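The rulebook has 61 clauses and Aslı Gökçe has read them all

"I counted the pages that would help someone standing at a bench," Aslı Gökçe says. "I got to four, and two of those were the emergency contacts."

The document in question is the bench automation code at Sistbridge, a refurbishing business that takes in retired office computers and sends them out again as whole machines or tested parts. Gökçe was hired to review it before the firm lets robot arms do more of the taking apart and putting together. She has spent eleven years writing and then unwriting safety rules, and she doesn't think much of this one.

Her main complaint is that it was written for an arm bolted down in a cage. The code says a good deal about fences and floor markings. It says very little about what happens when an arm and a person take turns on the same computer, which at Sistbridge is most of the day.

"Clause 14 tells you the arm must stop if a person enters the area," she says. "Fine. Then what? Who starts it again? Does it remember what it was holding? The clause ends there. You could drive a truck through it."

She is just as doubtful about the numbers. The code asks for 100 clean cycles before a new task is signed off, and she has tried to find out where that figure came from. The best answer she got was that it sounded like enough. A clean cycle isn't defined either. On one sign-off sheet a memory module that had to be pushed home by hand was entered as a pass, on the grounds that the arm had carried it to the right place.

"So the arm delivered it," Gökçe says. "Good. Write down 'delivered.' Don't write down 'installed' and then sell somebody a computer that won't boot."

What she would like is a short list kept at the table, written by the people who work there. Mains lead out and the power supply drained before any arm moves over an open case. Every part with its own slot in the fixture, and the fixture fixed down, so that the gripper isn't left to hunt. Cables routed clear of the reach of the arm, including the arm's own. Loose power wires inside the case tied back first, by a person.

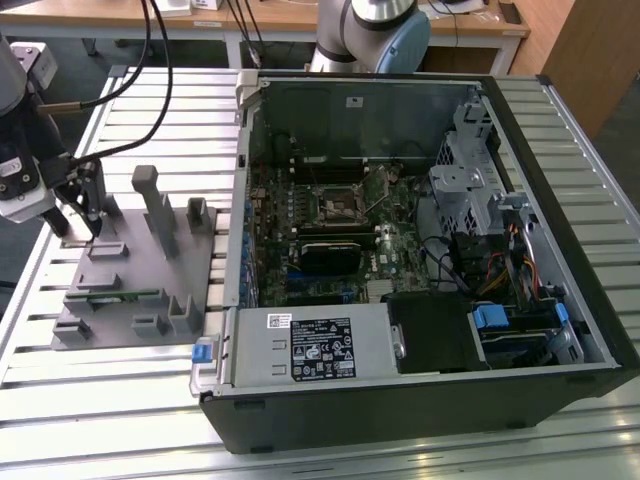

Hacer Bozkurt takes a kinder view of the code, and says that a thick document at least gives a shift lead something to point at when a manager wants the line to run faster. Her argument is that short lists get shorter. At Findano, where she worked before, a one-page sheet lost its line about draining power supplies in a reprint, and it was months before anyone put it back.

Gökçe has heard this before and grants part of it. "Hacer is right that paper protects people, sometimes. My trouble is with paper that protects the company. Read it again and ask who each sentence is for."

She is also wary of the training that comes with the code. It is a slide course sold by an outfit called Coşkun, and it ends with a quiz that lets you try again until you pass. Staff can finish it without going near a robot. She took it on a Monday over lunch and got full marks while eating soup.

And the static rules? Here she softens a little. The code does say that anyone handling bare boards should be grounded. It doesn't say whether the gripper should be. She asked the supplier what the finger pads were made of and whether they could carry a charge, and was sent a brochure.

"I'm not against the arms," she says. "People keep deciding that I am. I've seen what a day of pulling drive trays does to somebody's thumbs. But I'd like to be shown, with a log I can read, that the machine does the job as well as the thumbs did."

The logs are her next fight. Sistbridge handed her one with 2928 entries and no column for a person stepping in. Without that, she says, you can't tell a good week from a week in which a patient technician stood there nudging things. She has asked for one more column and been told it needs a change request.

The sister site at Sostville is meant to adopt the same code in November. Gökçe has suggested they wait, and that they try the bench list on one table first, with 200 cycles logged by hand. She hasn't had a reply. She did get an invitation to a meeting on whether the code should have an appendix.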